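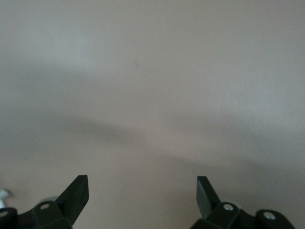
The slow way to Drunum

I booked the slow train by mistake. There are two services out of Brabec on a Saturday morning, and I'd clicked on the one that stops at every platform, halt and level crossing between there and the coast. By the time I noticed I'd paid for a window seat and a cheese roll, so I thought, fine, let's see what happens!

What happened was lovely. The fast train goes through a long tunnel and you get a view of your own chin. The slow one climbs round the outside of the hill instead, past allotments and a reservoir and somebody's llamas (I think they were llamas), and the guard comes through telling everyone which side to look out of.

My carriage had a walking club in it, a man with a cello, and a very small girl who read me the name of every station. She was furious when we went through Drirno without stopping. It's request only, and none of us had requested it.

Getting off halfway

On the way home I broke the journey at Rodura, which I'd only ever known as a name on a timetable. It has 1,258 residents, according to the board outside the station, and a bakery that closes at three. I got there at ten to. The plum slices were gone but they had a sort of almond thing, still in its tin, and I ate it on the river wall with my shoes off.

I had meant to walk up to the old signal box, but it was hot and the path was steeper than it looked on the map. I'm going back in October, when the woods should be worth the climb - and I'll be at that bakery by noon.
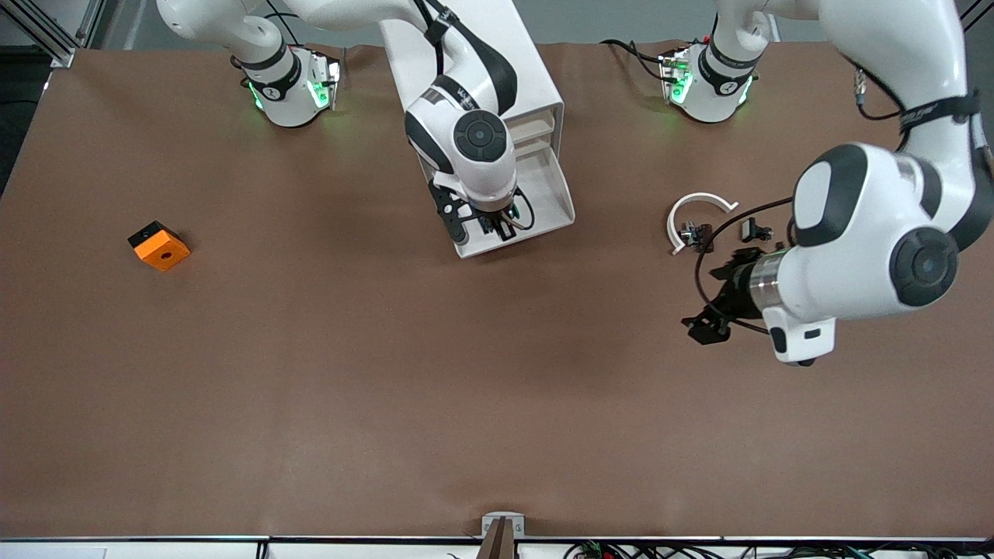
If you fancy it

Buy the day ticket, even if you're only planning one stop, as you'll want to hop off again. Sit on the left going out. Take water, a jumper for the tunnel-free but very draughty top section, and something to eat, as the trolley only runs as far as Drirno. And if you want to get off there, tell the guard early!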